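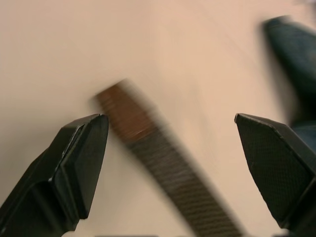
A stretch of beige, with a strip lying on it.

Print this article
E-mail this article

I own more jeans than a person with one pair of legs needs. I know this because in October I hauled every pair out of the closet and piled them on the bed, and then I had nowhere to sleep until I'd dealt with them. So I started folding at 9 p.m., with the radio on and a bowl of popcorn within reach.

My old method was the store fold, the one I learned during my single summer at Gallardo, a denim shop in a mall that has since become a parking lot. You lay one leg on top of the other, tuck in the crotch point and fold up in thirds. It looks terrific on a shelf! It also leaves a hard crease across the knee, and after a winter in a drawer that crease is there for good.

These days I start flat. Clear a table, a real one and not the bed, and lay the jeans down with the waistband toward you. Smooth from the waist out to the legs with the side of your hand. Check the pockets (I found $20 in mine, plus a ticket stub for row 823 of something, which can't be right).

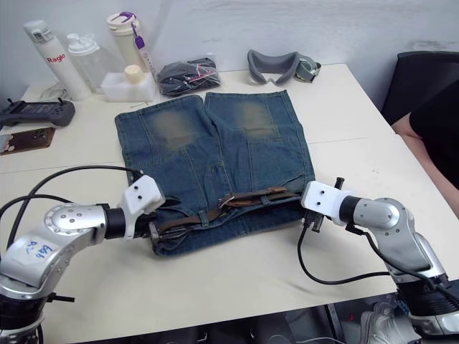
Then there's the belt question. My mother pulled the belt out every single time and hung it on a nail, and for years I did the same, and for years I was late to things because I couldn't find my belt. Now I leave it in the loops if those jeans are going to be worn again that week. Anything headed for long storage gets its belt taken out, and the leather gets rolled loosely and put in the Gistari box on the top shelf – a shoe box, really, but a sturdy one.

Worn knees deserve a little thought too. I keep the faded parts facing up so I can tell my gardening jeans from my going-to-the-bank jeans without unfolding the whole stack. My oldest Jirkamance pair is so thin at the knee that I fold above it, never across it.

I finished a little after midnight. Two pairs went in the donation bag, and one came back out the next morning.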